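Sat 22 June, Vumalness bench notes, gripper pair 4

Found it, I think! The jaw fault that has been eating our flower runs is a tracking dropout, and I'm very happy to be able to write that down. 378 bad episodes out of 1,059 in the Ollport set, all with the same signature: jaw width reads fine, then freezes at the last value while the hand keeps moving. On replay the arm closes late and mashes the stem. 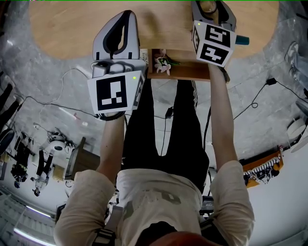
I'd been blaming the firmware Mulcahy sent in December, so apologies to Mulcahy. Rolled it back on Thursday and the freeze was still there, same shape exactly. Then I plotted freezes against wrist angle and wow, what a plot. Nearly everything bad sits in one corner, with the wrist rolled far over and the jaw low near the table. The solver loses the marker, holds the old width and never raises a flag.

The holding part is what bugs me. A dropout I can live with, but a silent one goes straight into training.

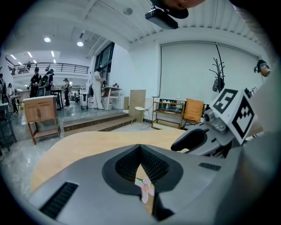 Gripper over the round tabletop, marker cards at right.

Patched the Gratotlow logger so a lost marker writes a gap and beeps after 8 missed samples. The beep is horrible and I love it. Still to do: rerun the old logs through the new check, try a steeper card angle, ask Ollport for their raw files (not the cleaned ones!!). 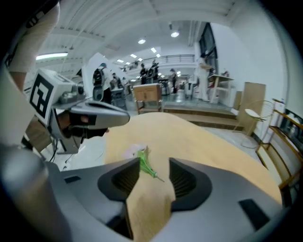

Can we keep any of the 378?
Probably the ones where the freeze comes after release, once the new check has been over them. Leave the rest out of training for now.

Spare marker cards are in the top drawer, left side.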